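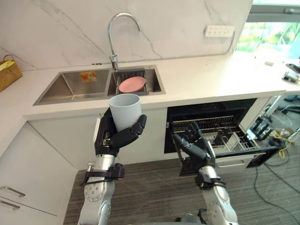

Skostura Working Papers in Service Robotics, Vol. 4, p. 15

**Figure 3.** The cup task at the kitchen station. The left hand holds the cup upright while the right hand reaches into the open dishwasher towards the pulled-out rack.

The remaining chores concern the washing-up. We treat them separately from the wiping and folding chores of the previous section, as they call for contact with fixtures that the robot can't move out of its way: a sink, a tap and a dishwasher built into the lower cabinets. Questions of whether the dishes come out clean are left aside. What is measured is whether an item leaves its starting place and comes to rest, upright or flat as asked, in the place named by the instruction.

The robot has two arms, each ending in a jointed hand with fingers and a thumb. Both arms were driven by the Dondutia controller, which takes the view from the head camera and the joint angles as input and gives joint targets as output. There was no touch sensing in the fingertips. Slip had to be read from the image or from the motor current, and neither is a good source when the item is light. A plastic cup weighs little enough that the current drawn by the fingers is much the same whether the cup is held or has dropped.

Each chore was run for 25 trials. A trial ended when the item had been let go and the hand withdrawn, when the item fell, or when the operator pressed the stop switch. Nothing in the room was moved to suit the robot. The tap stayed in its place over the right basin, and items left on the counter by earlier users of the kitchen were kept there unless they lay directly in the path of an arm.

### Cup to dishwasher

The cup chore asks the robot to hold a cup in one hand while the other deals with the rack. A person hardly thinks about this division of work. For the controller it was the hardest part of the chore, as the arms share one camera and either arm can hide what the other needs to see. In Figure 3 the left arm and the cup stand in front of the sink area and cover part of the cabinet beneath it, but the rack on the right is still in view. When the held cup was carried further to the right, the forearm came between the camera and the rack and the position estimate for the tines became poor.

We dealt with this by keeping the left hand well away from the dishwasher until the right hand had finished with the rack. The cost is time. A full trial took about 15 minutes, most of it spent waiting for one arm to clear the view of the other. The same chore done by an adult is over before the robot has settled its first grasp, and no tuning of the speed limits would close a gap of that size.

The grasp itself gave little trouble. The fingers close round the lower body of the cup and the thumb presses from the side, so the rim is left free and its tilt can be read from the camera. Lower grasps were steadier during the carry but brought the fingers close to the rack at release. Higher grasps deformed the wall of the cup in early tests and were dropped from the grasp set.

Failures at release had a common cause. The hand opens all its fingers at the same rate, and a cup that leans against a tine is pushed over by whichever finger leaves last. Howells had predicted this from the finger linkage before the trials began. A staged release, thumb first, removed most of these errors in later bench tests, which are not included in the results given here.

### Plate at the sink

The plate chore looks simpler and was in some respects worse. The plate lies flat on a rack of metal rods spanning the right basin, and the robot is asked to lift it from there and set it down on the counter. A flat plate on a flat support offers the fingers nothing but its raised rim. The gaps between the rods help, in that a fingertip can in principle pass below the rim, but the spacing was too narrow for the hand to do this reliably.

The spout of the tap adds a second limit. It stands directly over the plate, so a straight downward approach is ruled out and the hand has to come in from the side. The planner was therefore given a waiting pose to the right of the rack, with the palm turned towards the sink and the fingers up. From this pose the wrist can be lowered beside the plate without the forearm crossing the spout. Figure 4 shows the arm to the right of the rack in such a pose.

Polished steel was a further source of error. The walls of the left basin reflect enough light to produce false depth readings, and the segmentation model at times marked a reflection as an object. The basin was empty throughout this chore, so any item reported there could be thrown out by rule. We note that a working kitchen would not allow the same shortcut. The plate itself, being pink and matte, was found without difficulty. A white plate on the same white counter would be a fairer test and we have not carried it out.

Of the plate trials, four were stopped by the operator after the thumb came too close to the fittings at the back of the right basin. The thumb sticks out sideways when the palm faces the sink, and the collision model supplied with the hand treated it as folded. The model was corrected after the last of these stops. Trials already run were kept in the results, as leaving them out would have given too kind a picture of a system that a household user would have met in its uncorrected form.

**Figure 4.** Waiting pose for the plate chore. The plate rests on the rack over the right basin, below the spout.

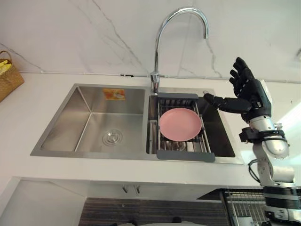

### Discussion of the kitchen chores

On the evidence above we don't regard either chore as ready for use without an operator. Finding the items and reaching them are largely solved for a known kitchen in daylight. Letting go of them is still weak, and so is any step in which one arm must wait on the other. The grasp planner of Cheng, which we used without change, does well on free-standing items and has no means of using the support beneath a plate as part of the grasp. Extending it in this way is the subject of current work.

*Manuscript received Aug 11, 2022. Correspondence: Iolo Howells, Laltutero.*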